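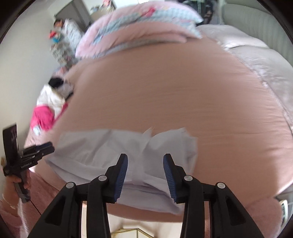
Arndale Linen Reuse Project: Progress Report to the Frerichs Fund

Period covered: January to April

The grant pays for collecting used bedding and clothing from guesthouses in Arndale and Redetberg, sorting and mending it, and passing it on to families moving into unfurnished housing. We are a little ahead on collections and behind on mending.

Collections

We received 177 bags in the period. Most came from the guesthouses already signed up, and 3 new ones joined in March. The Redetberg pickup moved to 8 a.m. after two drivers were held up by market traffic. Fitted sheets still make up the largest share of what comes in. Pillowcases are short and we have asked donors to include them.

Distribution

121 households were supplied. Each got sheets, towels and a blanket, with clothing where sizes allowed. Requests for single beds went up in February when the Fultetti building opened to tenants, and we ran out of single fitted sheets for the last week of that month. Manee Yensuk has since set a minimum stock level for each size.

Mending

The second sewing machine arrived six weeks late. Torn hems and worn elastic are being done first. There is a backlog of 6 shelves, mostly duvet covers with missing buttons. We expect to clear it by the end of June if the evening sessions stay full.

Spending

Van hire is over budget because of fuel. Laundry costs are under, and we ask permission to move the difference across. Fatima Masilela has sent the ledger and receipts separately.

Next period

Sign a second laundry, print the size labels again on fabric that survives a hot wash, and agree on summer storage with the Redetberg depot. The lease on the current storeroom ends in August.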